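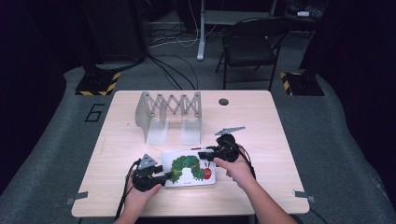 Table 6: board book, red pen or marker and expandable bookend on the tabletop.

READING CORNER AND BOOK TABLES: INSPECTION CHECKLIST
Site: Lurano Children's Library, ground floor
Inspected by: Tarek Radwan
Date: 2020-09-01
Form 734, revision 3
Marking: P = pass, A = pass with action, F = fail and withdraw, N = not inspected

Scope. The form covers the tables used for book handling and display, the items kept on them, and the floor immediately next to them. Wall shelving is on a separate form. Comments below apply to table 6 unless another table is named.

1. TABLE

1.1 Corners rounded, no exposed sharp edge. P
Comment: All four corners checked by hand. No splinters on the long edges.

1.2 Top surface sound, no lifting or cracks. P
Comment: Light scratching near the front edge. Does not catch a fingernail. No treatment needed before the December inspection.

1.3 Stability under side load. A
Comment: Slight rock when pushed from the left. Foot adjuster turned down and the lock nut tightened. Recheck after one week of normal use. If the movement returns, replace the foot; do not pack it with card.

1.4 Cable grommet seated and flush. P
Comment: Round black grommet, upper right of the top. Tested for lift with one finger. The opening is small, but it should still be looked at whenever the table is used by under-threes. Pencil ends and counters have been found below the grommet on table 4.

1.5 Clips on table edge. A
Comment: Two small grey metal clips, one lower left and one lower right. Both firm. The clip on the right has a slightly rough outer corner. File smooth or fit a cover. Clips are to be left in position between sessions so that the edge is not marked by repeated refitting.

1.6 Cables. A
Comment: Any cable running over the edge of a table is to be kept clear of the chair side and must not reach the walkway. Slack to be taken up before children are admitted.

2. BOOKS ON TABLE

2.1 Board books: corners, spine, page lamination. P
Comment: The Very Hungry Caterpillar, caterpillar cover. Spine tight. Boards not separating at the corners. The die-cut holes were checked for torn rims; none found. Clean with a damp cloth only. The Bisby spray used on the tables softens the edges of board pages and is not to be used on books.

2.2 No loose parts that could be swallowed. P

2.3 Book lies flat when closed. P
Comment: Two other board books were taken from table 4 with swollen pages. Both marked F and passed to the repair shelf.

3. BOOKENDS

3.1 Uprights square to base. P
Comment: White expandable type, translucent plastic, two L-shaped supports. Both bases sit flat on the table.

3.2 Lattice moves freely, no cracked struts. A
Comment: The zigzag lattice is the weak point of this pattern. Open and close it fully once and look for white stress marks at the crossings. None found at present. There is a finger trap where the struts cross. The bookend should stand at the back of the table, away from the seated side, and adults should do the adjusting.

3.3 Bookend rated for the load placed on it. N
Comment: No rating is marked on the item. The supplier, Prevura, has been asked for a figure. Until it arrives, use for picture books and board books only, and leave reference volumes on the shelf. The older Ragab steel pair may be used for heavier stock on tables 1 and 2.

4. WRITING ITEMS

4.1 Pens capped and returned after use. A
Comment: Thin red pen or marker on the tabletop beside the book. Red ink does not come off the covers. Pens are for staff marking and should go back in the desk tray when marking is finished.

4.2 Pen caps vented. P

5. FLOOR

5.1 Carpet flat, no lifted seams. P
Comment: Grey carpet. Seams on the left side of table 6 pressed down and holding.

5.2 Table number legible. P
Comment: Black "6" on the floor to the left of the table. Edges of the numeral sharp. The 3 at the next position is worn and should be repainted.

5.3 Clear route past the table, minimum 60 cm. P
Comment: Measured with chairs tucked in. With chairs pulled out the route on the right is tight. Move the table 20 cm towards the wall at the next rearrangement.

5.4 Lighting adequate at table height. A
Comment: The tabletop is well enough lit for reading. The floor beyond the table is dark by comparison. Switch on the second row of lights before opening.

ACTIONS CARRIED FORWARD
1.3 Recheck foot adjuster.
1.5 Smooth or cover right-hand clip.
3.3 Load figure from Prevura, outstanding.
5.2 Repaint the 3.
5.3 Move table 6.

Signed: T. Radwan
Copy to front desk. Original in the inspection binder behind the December sheets.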